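# Cimisora case-strap set: notes on the gripper stall fault

This folder holds the episodes recorded with the Griver two-arm cell in Godutberg during June. The work is handling a flat black plastic case and its cord. Please read the part about the fault before you train on anything here.
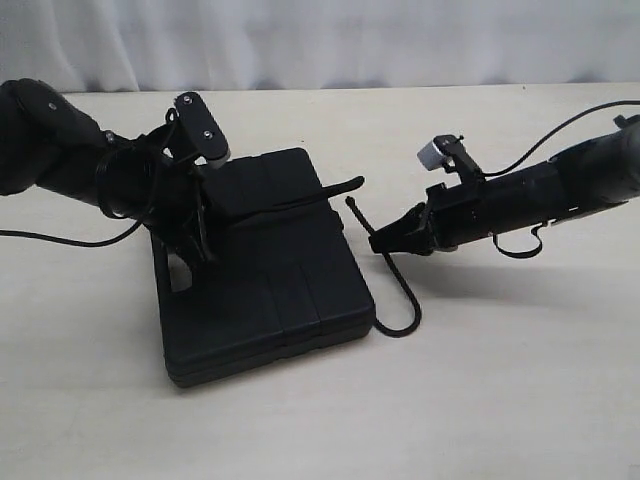
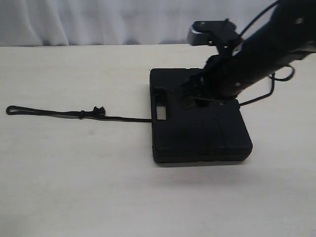

## What went wrong

In a part of the episodes the gripper controller stopped reporting its force value, but it continued to close. The log shows the last good number again and again, so a plot looks calm while the motor current is climbing. We noticed it only when a finger mount became warm enough to smell.

The watchdog should have stopped the arm after 60 milliseconds without a fresh value. It compared the time stamp of the message, and the driver gave a new time stamp also to the old value. So the watchdog was satisfied and did nothing.

Aisling Gilmartin found the cause by unplugging the force sensor by hand during a dry run. The arm went on for 90 seconds until she pressed the stop button.

## Which episodes are affected

- The set has 1208 episodes in total.
- Affected episodes have `force_stale: true` in the metadata file.
- The flag is set when the force value does not change at all while the current changes. It can miss very short stalls.
- Joint positions and camera streams are good in all episodes. Only force and the `grasp_ok` label are not to be trusted.

We did not delete the affected episodes – they are useful if you want to test a fault detector.

## What was changed

1. The driver now sends a counter together with each force value, and the watchdog checks the counter.
2. The current limit for closing is set in the motor itself and no longer in the Heo control script.
3. After a watchdog stop, the arms stay where they are. A person must release them from the panel.

The third change makes the work slower, and two operators have asked to remove it. For now it stays.

## If you run the same cell

Update the driver to version 3 or later. Then pull the sensor plug with the gripper open and nothing between the fingers, and look if the arm stops. Keep one hand on the stop button. If it does not stop, switch off the cell and do not record.

## Still open

- Short stalls at the start of an episode are not flagged.
- The `grasp_ok` label was not corrected by hand.
- The old driver is still in the backup image of the cell computer. Do not restore from it.

Questions and corrections go to Aisling, through the issue list of this repository.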